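Foro Drilwood > Brazos y manipuladores > Enseñanza por demostración

Tema: ¿Guiado a mano o teleoperado para recoger peluches?

tornillo_flojo
12 jun 2020, 18:42
Hola a todos, llevo meses leyendo y al final me he registrado porque estoy atascado. Tengo un brazo Cozma de seis ejes, de segunda mano, y quiero enseñarle a coger un muñeco de la mesa y dejarlo en una caja. Nada de programar trayectorias, quiero enseñárselo con demostraciones y entrenar después con eso.

Hasta ahora lo he hecho agarrando el brazo con las manos y llevándolo yo (modo libre, con la compensación de gravedad puesta). Tengo 89 demostraciones. El brazo va hacia el muñeco, baja bien, y en el último tramo se queda dudando como si le diera vergüenza. ¿Grabo más o cambio de método? He visto que mucha gente usa un brazo maestro pequeño y un esclavo, y me lo estoy pensando, pero es dinero.

MarisaBCN
Bienvenido! Una pregunta antes de que te gastes nada: ¿salen tus manos en las imágenes de la cámara? Porque si guías el brazo agarrándolo de la muñeca, la red aprende con una mano delante, y luego cuando lo sueltas la mano ya no está. Me pasó con las piezas de Lego y perdí un fin de semana entero buscando el fallo en el código.

tornillo_flojo
Pues... sí, salen. Un dedo por lo menos, siempre en la misma esquina. Madre mía.

MarisaBCN
Ahí lo tienes, o al menos un buen trozo.

kukaracha77
No estoy de acuerdo con que sea solo eso. Yo tengo manos en todas las demostraciones y funciona. Recorto la imagen, tapo la esquina con un rectángulo negro y a correr. Guiar a mano tiene una cosa que el mando no te da, y es que notas el contacto. Cuando la pinza toca el peluche lo sientes en la muñeca y aflojas. Con un brazo maestro sin retorno de fuerza vas a ciegas, y con un muñeco blando todavía más, porque se deja aplastar sin avisar.

Antes de comprar, prueba a guiarlo agarrándolo por el codo. Es incómodo, pero las manos quedan fuera.

Oona Rissanen
Llevo desde febrero con teleoperación y yo no volvería, aunque lo de kukaracha77 sobre el contacto es verdad y lo echo de menos. (Perdonad el español, vivo aquí pero escribo como puedo.)

Lo que gané con el maestro fue ritmo. A mano hacía una demostración, me dolía el hombro, hacía otra, me iba a por café. Con el maestro Lonetti estoy sentada y grabo seguido. Llegué a 461 en el conjunto del peluche, y las últimas son mucho más limpias que las primeras. Las primeras cien las tiré casi todas, hacía unas curvas rarísimas para llegar a un sitio que tenía delante.

Una regla que me pongo: mirar solo lo que ve el robot. Si miras la mesa con tus ojos acabas usando información que la cámara no tiene, y la red no puede adivinar por qué giraste.

kukaracha77
Eso último me parece exagerado. Yo miro la mesa y punto.

Oona Rissanen
Puede ser. Haz diez de cada forma y compara el último tramo, yo sí noté diferencia. Sobre todo con el objeto ya medio fuera de la vista, que es cuando hay que decidir si cierras.

pepe_servo
Me meto para decir que 89 son poquísimas. Por debajo de 800 yo ni entreno. En el taller de Jarnuvville hicimos 3000 para doblar un trapo y todavía se equivocaba de esquina.

MarisaBCN
Pepe, un trapo y un muñeco no se parecen en nada. Y 800 demostraciones malas te enseñan a hacerlo mal con mucha seguridad – lo digo por experiencia. Que arregle primero lo que graba y luego que cuente.

pepe_servo
Bueno, vale, pero pocas siguen siendo.

tornillo_flojo
A ver si lo entiendo, Oona, ¿tú conduces mirando solo la cámara de la muñeca? ¿Con ojo de pez? Yo es que con la mía me mareo, todo se dobla y no sé dónde está nada. ¿Puedes poner alguna imagen?

Oona Rissanen
Sí, solo la de muñeca, ojo de pez también. Al principio marea, dale dos tardes.

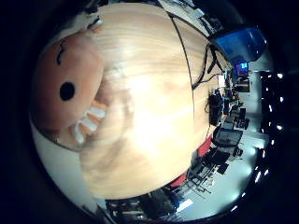
Para mí lo difícil de teleoperar con la cámara en la muñeca es el acercamiento, porque el objeto crece muy deprisa y se te va a un lado justo cuando más lo necesitas. Yo bajo despacio, paro, corrijo el giro y entonces sigo, y procuro que esa pausa sea siempre corta porque si no la red también aprende a quedarse parada (tornillo_flojo, mira eso en las tuyas, que lo de "dudar" me suena). Con el peluche naranja así de cerca y tan a la izquierda ya no tengo el muñeco entero, así que me oriento por el ojo negro y por los dientes blancos de abajo, que contrastan muy bien con la madera. También me fijo en la línea oscura que cruza el tablero: con esta lente sale como un arco, y si te empeñas en seguirla como si fuera recta giras la muñeca de más. Lo del fondo lo ignoro, los cables negros y la pantalla azul están ahí y ya.

MarisaBCN
Uy, pues a mí la pantalla azul me daría miedo. Es lo más llamativo que hay y está siempre encendida, ¿no? Una red vaga se agarra a eso para saber dónde está y el día que apagas el monitor se pierde.

Oona Rissanen
No siempre encendida, grabo unas sesiones con y otras sin. Pero tienes razón en que hay que variarlo. Muevo las sillas también, y cambio de sitio el muñeco entre una y otra, sin patrón. Lo del brillo del tablero lo llevo peor, depende de la hora y no lo controlo.

kukaracha77
Para los brillos, un mantel mate. Dos euros.

Y sigo diciendo que con las manos en el brazo ese peluche lo coges a la primera. Con tela blanda, el tacto manda. Pero reconozco que ver el muñeco así desde la muñeca ayuda a entender dónde se atasca uno.

tornillo_flojo
He ido a mirar las mías después de leer a Oona y me paro muchísimo antes de cerrar la pinza. Dos segundos, tres, hay una de cinco. Vaya, que el robot duda porque dudo yo.

Plan: repito a mano agarrando por el codo, sin manos en cámara, y corto las pausas largas. Si no sale, me busco el maestro. Oona, ¿el Lonetti se puede conectar al Cozma o hay que pelearse?

Oona Rissanen
Pelearse un poco. Las articulaciones no coinciden en longitud, yo mapeo la posición de la pinza y no los ángulos. Y ponle un pedal para empezar y terminar cada grabación, si lo haces con el teclado sueltas el maestro y el brazo pega un tirón justo al final del archivo.

pepe_servo
Lo del pedal, firmo. El mío es de una máquina de coser.

tornillo_flojo
Mi madre tiene una... voy a preguntar. Gracias a todos, subo resultados cuando tenga la tanda nueva.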